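Packing Liquids and Pump Bottles: Frequently Asked Questions

Flerndale Storage and Moving, Trasstead depot
Last revised 08/03/2022

These answers cover bathroom and laundry goods packed by the customer. For kitchen liquids, paint and garden chemicals, see the separate pages. Carton codes refer to the Windilitz range sold at the depot counter.

GENERAL

Do you accept liquids at all?

Yes, for local moves and for storage up to 8 weeks. Body wash, shampoo, conditioner, lotion and liquid soap are accepted if the containers close and are bagged. Nail polish remover, aerosols and anything with a flammable symbol on the label are not accepted in any quantity.

Is there a size limit?

Single containers up to 2,000 ml. Larger refill jugs travel in your own vehicle. The limit applies to the container size printed on the label, whatever is left inside.

Do partly used bottles need to be emptied?

No. A partly used bottle is treated the same as a full one. Leave some air space in bottles you have refilled yourself. A bottle filled to the brim has no room for the contents to expand in a warm truck.

Are liquids covered if they leak?

Damage to other goods in the same carton is excluded when the carton was packed by the customer. Damage to goods in a neighboring carton is handled under section 383 of the storage terms. Report it within the period given there, and keep the bag and the bottle until the claim is closed.

BAGGING

What kind of bag should I use?

Clear plastic, without holes, long enough to fold over at the top. Clear film lets the crew see a leak without opening anything. Paper bags and mesh bags do not count as bagging. Produce bags from the supermarket are usually too thin at the seam.

Can several bottles go in one bag?

Yes, if they hold the same kind of product. Body cleanser with body cleanser is fine. Do not put cosmetics in a bag with bleach, drain cleaner or descaler. Keep the total weight low enough that the bag can be lifted by its top edge without stretching.

How do I load tall pump bottles without tearing the film?

Hold the mouth of the bag open with one hand and feed the bottle in with the other. Work low, at floor or table level, and let each bottle come to rest before adding the next. Avoid dragging the spout along the film. Once the bag is loaded, turn it so that all the pumps are at the top, then close it. 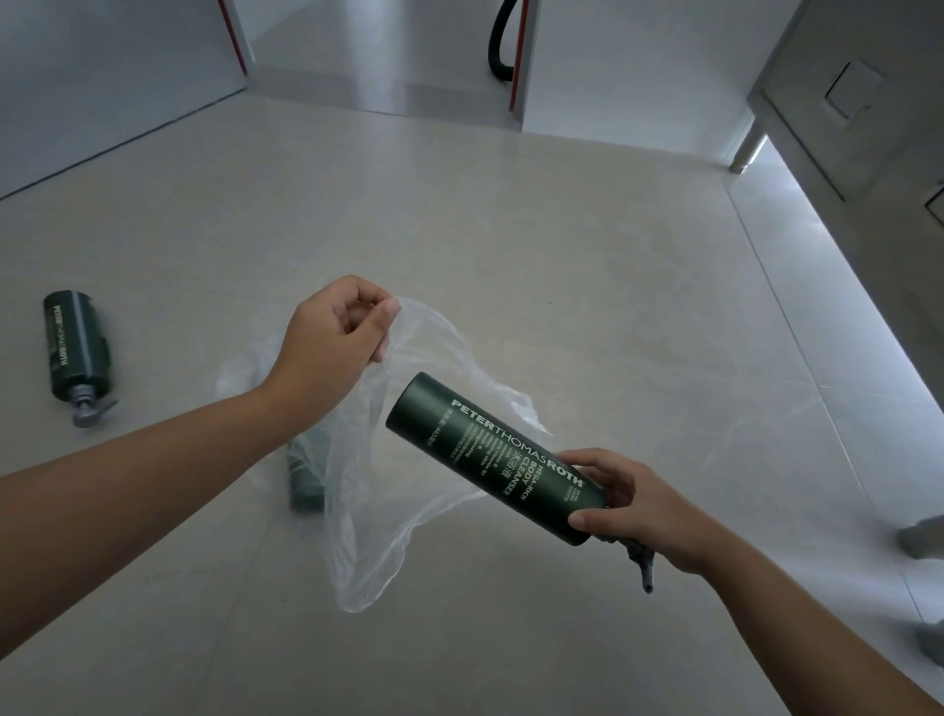
PUMPS AND CAPS

The large pump bottles of body cleanser, such as the green Peter Thomas Roth Mega-Rich size, raise most of the questions we get about closures. The following applies to any bottle with a pump head and a bent nozzle.

How do I lock a pump?

Designs vary. Many pumps lock by pressing the head down and turning it until it stays down. Others lock in the raised position. Check for arrows on the collar. If the head still moves after turning, treat the pump as unlocked.

What if the pump does not lock?

Unscrew it, cover the opening with a square of plastic wrap and screw the pump back on over the wrap. The dip tube will pierce the wrap if you push it through, so for long journeys use a plain screw cap of the same thread and bag the pump separately.

Is tape enough?

Tape around the collar keeps it from unscrewing. It does not seal the nozzle. Use it together with a locked pump. Masking tape comes off printed bottles more easily than packing tape.

Can pump bottles lie on their side?

During packing, yes, for a short time. In the carton they must stand upright. The crew will not load a carton marked LIQUIDS on its side, but they cannot know about bottles lying down inside an upright one.

CARTONS AND LABELS

Which carton is suitable?

Windilitz 1,310, double wall, with the cell divider fitted. Bagged groups of bottles go in without the divider, with crumpled paper filling the gaps. Do not use book cartons, which are too shallow for most bottles with pumps.

What should the label say?

LIQUIDS, the room, and an arrow on two opposite sides. A list of contents is optional for local moves and required for storage.

Where can I hand in bottles I do not want to move?

The Bondarchuk Street recycling point takes empty, rinsed bottles. Remove the pump first. Pumps often contain a metal spring and go in general waste unless the point has a separate bin for them. Full or partly full bottles are not taken. In January the recycling point works reduced hours, posted at the gate.

Can the crew do the bagging for me?

Yes, as part of the full packing service. It cannot be added on the day of the move. Ask for line item "Bathroom, wet goods" when you book.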